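Ornmont Shared Kitchen, progress report no. 2
To: Olga Saavedra, Saavedra Fund
From: Facundo Escobar
Thursday, May 3, 2018

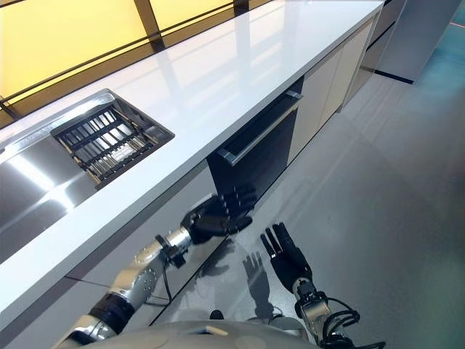 Olga, sorry this is short on polish. Wanted it in your hands before the board packet goes out. Budget sheet is coming separately from the bookkeeper, she has the receipts.

Where we are

Permit came through. Health department signed off on the second visit, the first one got held up over the hand sink sign and the thermometer log. Both fixed same day. Certificate is posted by the door.

Evening classes started. Mondays are canning and preserving, Wednesdays are the food handler course, which has been full every time with a waiting list. We had planned one section and will need two. The instructor is willing, question is her hours (see Money).

Bookings by small producers are slower than the proposal said. We promised 20 producers by the end of the grant year and have 10 signed. Most of those are bakers who all want the same early morning slots. Afternoons sit empty. I think the price is fine, it's the hours, people have day jobs. Going to try a cheaper afternoon rate for anyone who commits to a full month and see who bites.

Hours used so far: 184. Counting only paid bookings, not classes or our own cleaning time. Last report mixed the two together and that was my mistake, so please don't compare the numbers side by side.

What went wrong

Walk-in cooler. Compressor quit over a weekend and we lost a good amount of product, some of it belonging to two of the tenants. We paid them back out of the repair line. The cooler was under warranty for parts but not labor, so that cost us $1,030 we had not planned on. Temperature alarm is now installed, it texts me and the weekend lead. It has gone off once, door left open.

Booking software. We went with Rorkent on the advice of another kitchen and it did not work out. It let two people book the same oven on the same morning, twice. Switched to Satix in the spring. Setup was a pain and everybody had to make a new login, lost a couple of tenants' past records in the move, but no double bookings since then. Small monthly fee, it fits in the office line.

Staffing. Lost our daytime coordinator to a full time job with benefits, can't blame her. I have been covering mornings myself, which is why the newsletter hasnt gone out and why your March email sat for a week. Interviews are under way. Two good candidates, both bilingual. Hope to have someone in before the end of May.

What went right

The pepper sauce people got into their first grocery store. Local one, two shelves, but they are reordering. They started with us with no label, no insurance and a recipe on the back of an envelope. The labeling workshop helped them a lot, they said so at the tenant meeting, and three others asked for the workshop to be run again. It's on the calendar for after school lets out.

Insurance group rate. Took forever. The broker finally agreed to treat tenants as one group so long as everybody has the food handler card. That cuts the cost for a first year business by a lot and it's the single thing new applicants ask about most. Would like to write this up so other kitchens can copy it, if the Fund has any interest.

Childcare during evening classes. Not in the proposal, came out of the tenant meeting. The church next door gives us a room at no charge and we pay two sitters. Attendance on Wednesdays got noticeably steadier once it started. I would like to keep this going and need your okay to move money for it.

Money

Spending is under in equipment, over in repairs, on track everywhere else. Three asks:

1. Move part of what is left in equipment to repairs to cover the cooler.
2. Move enough from travel to pay the sitters thru the end of the grant year. We aren't going to the fall conference anyway.
3. Second section of the food handler course. Instructor pay only, the books are already bought.

None of this raises the total. I can send revised lines as soon as you tell me which form you want, the old one or the new one from the website. They ask for different things.

Next quarter

Hire coordinator. Afternoon rate live and on the website. Labeling workshop, second run. Intake form in Spanish, translation is done but needs a layout person. Get the tenant agreement back from the lawyer, she has had it a while and I keep nudging. Start talking to the farmers market about a shared table for tenants who can't afford a booth alone. Market manager is open to it, wants to know who carries the insurance, see above.

Also need to rewrite the producer target with you. I don't want to get to the end of the year and report a miss we both saw coming. My suggestion is to keep the number and push the date, but you may have rules on that.

Site visit

You asked about coming by. Any Wednesday works, come before class and stay for some of it if you can. Parking is behind the building, the front lot belongs to the tire shop and they do tow. Call my cell when you get there, the doorbell is still broken.

Attendance sheets and the tenant survey are in the shared folder. Survey is only partly in, will top it up when the rest come back.

Facundo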